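Coffee splashes all over the counter when I brew into a glass cup??

Posted by tallpour, August 2018

ok so this is driving me nuts. I got a little single cup machine (it's a Stoltis, the small one, no idea on the model number, sticker is worn off) from my sister in law when she moved. Machine works fine. Coffee is fine. Problem is the MESS.

I use a ribbed glass cup, the kind with the ridges all the way up, not very big. The coffee comes down in a thin stream from pretty high up and by the time the cup is half full I've got little brown dots everywhere. On the counter, on the wall, on the front of the machine. Once on a stack of mail. My counter is white so you see every single one. I wipe it and the next morning same thing.

Things I have tried:

– moving the cup forward
– moving the cup back
– a paper towel under it (soaks thru, gets gross, sticks to the cup)
– a folded dish towel (cup tips, lost one whole coffee that way)
– a bigger mug. That actualy splashed less but I don't like it, the coffee looks sad at the bottom of a big mug and it goes cold

There was a drip grate with it originally I think but it didn't come with when I got it. Looked at a replacement, 43 dollars with shipping, no way, I paid nothing for the machine.

Also second question, is it even ok to put hot coffee in these glass cups. Mine don't say anything on the bottom except a number, 418. Mom says they'll crack. She says that about everything tho.

And third, the dots. Some of them don't come off anymore. Counter is white laminate, rental, so I care about this. Thanks in advance, typing this before work so sorry if its a mess like my counter

Mugsy_P

raise the cup. done

Put it on an upside down bowl or whatever. Less drop less splash. Mine sits on a tuna can. Never had a problem. Don't overthink it

also don't use the glass ones get a mug

Thảo Bùi

Raising it is right but please not a tuna can, narrow base, full cup of hot coffee on top, no.

Going in order bc I have 10 minutes.

SPLASH. Two things going on. One is height. A thin stream falling a long way hits the bottom of the cup hard and little drops jump out. Worst is the first few seconds, when there's nothing in there but bare glass. Once there's a little pool it calms down some. Then if you fill too high it starts again from the top. So – get the rim closer to the spout, and stop earlier. For a small cup I leave a good finger width at the top.

Two is where the stream lands. Dead center is the obvious spot and it's the worst one for me. I line it up so it lands a bit to the side and runs down the wall of the cup. Way quieter too. Ridges are fine, they don't matter on the inside if yours is smooth in there. Some of them have the ridges inside too, then you get a bit of sputter, not much you can do.

If you don't want to raise it: put a teaspoon of water in the cup first. Sounds dumb. You won't taste it. Gives the stream something soft to land in. Or sugar if you take sugar, same idea, just not as good.

TRAY. Get a tray!! This is the real answer. Not paper, not a towel. A small metal one with a raised edge. Stainless steel, rectangle, rounded corners so you can wipe it out with one finger. Mine was from a restaurant supply place, cheap, I have had it forever. Everything lands on the tray and not the counter. After the coffee you rinse the tray with the cup, dry it, put it back. Takes no time. A flat one with no rim is useless, learned that one already.

Size – long side should stick out past the cup on both sides, but it has to fit under the machine with the feet. Measure first. I bought an Ung one that was too wide by a hair and now it holds onions.

A metal tray is slippery when wet btw. Cup can slide if you bump it. I keep a hand by it when it's filling, or put one of those thin silicone dots under the cup. Don't put cloth in there, you'll be back to tipping.

Coffee running into the ribbed cup on my steel tray, white tabletop underneath, so basically your setup:
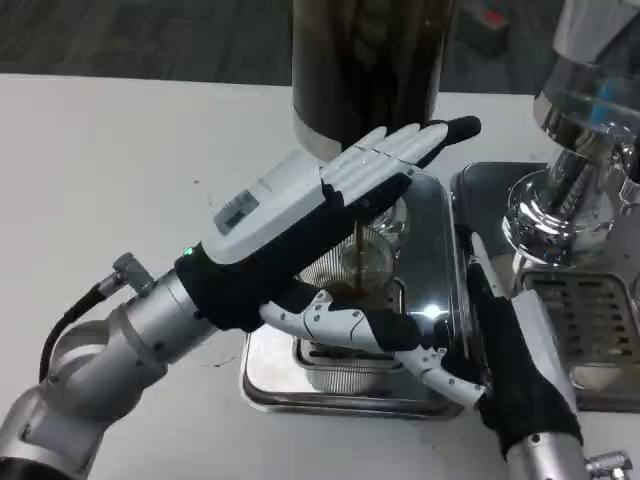
Mugsy_P came back to say that a baking sheet does the same job for free, and then asked if anybody had tried the trick where you hold a spoon upside down under the spout so the coffee slides off the back.

Spoon thing works, yes, I did it for a while. You have to stand there the whole time holding it and it's hot. Baking sheet is ok if it fits, mine doesn't even come close.

GLASS. Depends on the cup. Tempered glass is fine with coffee, people drink coffee out of those all over the world. Number on the bottom is usually just a mold number or something, tells you nothing on heat. If you don't know what you have:

– don't pour hot into a cup that was in the fridge or sitting by a cold window
– warm it first with tap water, hot as it gets, swish, dump
– don't set a hot one down on cold wet metal. So dry the tray. I know I said rinse it. Rinse it AND dry it
– any chip or tiny line in the rim, throw it out, not worth it

I've broken one. April, kitchen was freezing, cup straight off the windowsill. Bottom came clean off. So your mom has a point, sort of. Didn't happen again since I started warming them.

STAINS. On white laminate, baking soda and a few drops of water, make a paste, leave it on the spots for a bit, soft cloth, small circles, no pressure. Do NOT use the green side of the sponge, that takes the shine off and then everything sticks there forever. Try a corner by the wall first. Some specks are never coming off bc they aren't coffee, they're scuffs or wear in the surface. Run a fingernail over, if you feel it catch it's a nick. Leave it, take a picture for the landlord.

There's a cleaner called Piltance people swear by, I thought it was the same as baking soda but with a smell.

ok that's my 10 minutes

dorrie_k

Agree w the tray but check your machine too!! If it's sputtering and not a smooth stream then it's probly scale. Mine spat like crazy, ran vinegar and water through, then plain water twice, totally different machine. If the stream comes out thin and straight you're fine, skip it.

Don't know about the Stoltis, mine's an Irach, but they all clog up in the end. Wipe the spout itself as well, underneath. Gunk there makes it go sideways and then you'll be moving the cup around forever wondering why

For the height I use a little wood block my husband cut. Wide one. Sanded the corners. Works great, it's kind of stained now but who cares, it's a block

tallpour

ok update, tried the off center thing this morning and it's already better, like half the dots. Ordered a tray. Will warm the cups. Did not tell my mom

dorrie_k the spout was DISGUSTING underneath, thank you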